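Preguntas frecuentes sobre la demostración de tareas
Proyecto Rerudero – Última revisión: 26/05/2019

¿Qué diferencia hay entre guiado manual y teleoperación?
En el guiado manual, el operador sujeta el brazo y lo lleva por la trayectoria con los motores en compensación de gravedad. En la teleoperación, el brazo sigue las órdenes de un mando y el operador permanece fuera de la zona de trabajo. Ambos modos generan el mismo formato de archivo.

¿Cuántas demostraciones hacen falta por tarea?
El mínimo es 25 por objeto. Para tareas con contacto (colgar, encajar, insertar) pedimos 44, repartidas entre 2 operadores.

¿Puedo mezclar ambos modos en una misma sesión?
No. El modo se fija al abrir la sesión y queda escrito en la cabecera. Para cambiar, cierre la sesión y abra otra.

¿Qué hago si fallo un agarre?
Si el objeto sigue al alcance, corrija y continúe; marque el episodio como «recuperado». Si ha caído fuera de la mesa, descártelo.

¿Cuánto puede durar un episodio?
El registro se detiene a los 3000 pasos. Los episodios que llegan al límite se guardan, pero no entran en el entrenamiento salvo petición expresa a Lefteris Makris.

¿En qué consiste la tarea de la taza?
El operador toma la taza de la mesa y la cuelga de una clavija del soporte. La clavija de destino se indica al iniciar el episodio – no la elija sobre la marcha. Durante el traslado, mantenga el borde de la taza hacia arriba y gire la muñeca solo en la aproximación final.

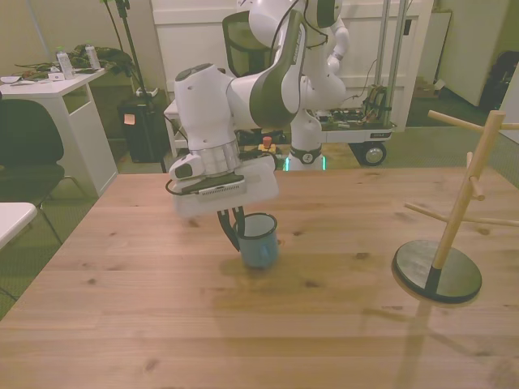

¿Se puede mover el soporte entre episodios?
Sí, dentro del alcance del brazo. No lo mueva con la grabación en curso.

¿Dónde se entregan los datos?
En la carpeta Fragkou del servidor, una subcarpeta por sesión. Las incidencias de formato las atiende Magdalini Manolakis.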